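Fold it where it wants to fold: a talk with Chandrasekhar Thevar
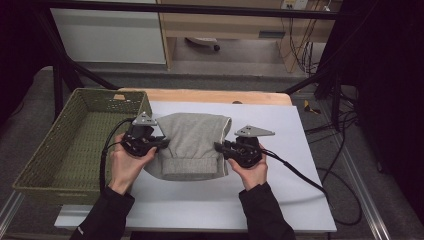
Gray fleece on the white board, cuff or hem band to the front, olive-green basket on the left.

Caught Chandrasekhar Thevar at 7:40 on a Monday, before the Porkcombe shop opened, and he talked while he worked, so these notes jump about a bit. Sorry in advance.

He runs the sorting and folding side at Jedora, a secondhand clothing outfit with a counter in Porkcombe and a back room in Dralmont. September is the bad month. Everybody cleans out the closet at once, and what comes in is fleece. Bags of it.

"Up to 400 pieces on a heavy day," he says. "Shirts I don't mind. Shirts are flat. Fleece fights you."

Fights how? He presses down on a folded sweatshirt and lets go. It puffs right back up.

"See. You squash it, it comes back. So stop squashing. People lean on the pile like they're closing a suitcase. Leave air in it, just get the edges straight."

His method, as near as I could get it down. Lay the thing out flat, front side down. Sleeves in, straight across the back, not crossed. Sides in to the middle. Then up from the bottom, and this is where he gets particular, because the ribbed band has to stay where you can see it.

"The band is your ruler. It's the only straight line on the whole garment. If the band is crooked the fold is crooked, doesn't matter what you did before."

Sweatpants same idea. One leg on the other, crotch tucked in so it makes a rectangle, thirds from the cuff end. He does the tuck without looking. I tried it twice and got a sort of triangle.

Last thing before a piece leaves the board, he takes it by both sides and pulls. A small tug, left and right together. The wrinkles on the rounded part mostly go.

"Mostly," he says. "I'm not ironing a sweatshirt. Who irons a sweatshirt."

The board matters to him more than I expected. White, a little bigger than the table under it. He used to fold straight on the wood and says he missed things, lint, a loose thread, a stain on the pale grays. On white it shows. He also likes that a garment slides on it when he wants to turn it around for the second fold.

And the basket? Always on the left. He picks from the right, folds in the middle, drops left. "I worked with a fellow at Iyer, before here, who kept it behind him. Turning round all day. His back was terible by Christmas."

Iyer was a hotel laundry. He did 11 years there, towels and robes mainly, and he still thinks in towel sizes. A large sweatshirt should come out close to a hand towel folded once, he says. I wrote that down and I'm still not sure I could check it.

Does anyone notice, though, once it's on the shelf? A customer picks it up, shakes it out, puts it back in a ball.

"Sure they do. Then I fold it again." Shrug. "If it was neat when they picked it up, some of them try to put it back neat. Not all. Some."

Asked for one tip for people at home with a drawer that wont close. He thought about it for a while.

"Stand them up, band at the bottom. Don't stack fleece more than four high. And if you haven't worn it in two winters bring it to me."

Jedora takes drop-offs at the Porkcombe counter, mornings only, clean and dry please. Bags tied.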